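Ruxandra Vlad
@ruxandra_narnside

1/ I want to write a few words about fruit bowls, because last week I threw away two peaches and a pear and I was ashamed of it. My grandmother would not speak to me for a day.

2/ When I moved to Narnside I kept all the fruit in the fridge, in the plastic from the shop. It stayed good for long, but we forgot about it. Fruit which is not seen is not eaten, at least in our flat.

3/ So now it lives in a bowl on the table. The bowl is white with a wavy edge and a thin gold line. I bought it at the Saturday market in Borklow for 4 pounds, from a lady who wanted 7. I am still a little proud.

4/ A wide bowl is better than a deep one. In my old deep bowl the bottom fruit was always the sad one. Now I put one layer, maybe a second small one, and then I stop.

5/ Mandarins and lemons are the easy guests. But look at them every few days! If one mandarin gets a soft place underneath, its neighbour will have it soon too. I wash the bowl and dry it well before I fill it again.

6/ Kiwis I buy hard. They become soft faster if they lie near a ripe banana or an apple. If I don't want them all ready on the same day, half of them go to the fridge.

7/ Mango is the one I had to learn. At home in my childhood we had it maybe once a year and it was always like wood inside. Parveen Mengal from my evening class taught me to forget the colour and to use the thumb, gently, near the stem. It should give a little.

8/ She also told me to smell it at the stem end. Sweet smell, eat it today or tomorrow. No smell, wait. Sour smell, a bit like wine, you have waited too much.

9/ Somebody asked me what a good mango weighs. I put one on the kitchen scale in March and it was 454 grams, with skin and stone. I can't say if this is big or small, but it was enough for breakfast for two.

10/ For cutting: stand it up, cut down on both sides of the flat stone, make squares in the flesh with the knife tip and turn the skin inside out. It took me 15 minutes the first time and the juice went to my elbows. Now I am quicker, but I still do it over the sink.

11/ The bowl as it is this week, mango first in line to be eaten:
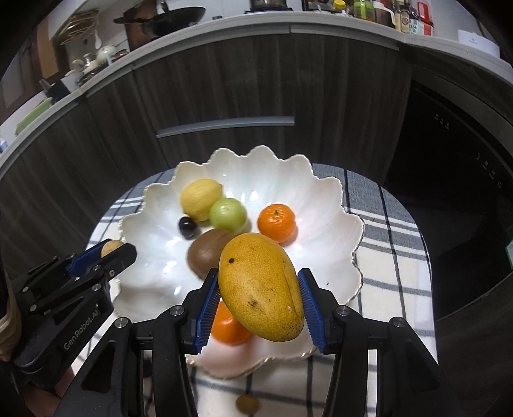
Can I still eat a mango that has dark spots on the skin?

Most of the time it is fine. Small dark spots are often only on the skin, so cut it open and look. If the flesh is yellow and smells sweet, eat it, and cut away any brown part. If it smells sour or there is mould, throw it away.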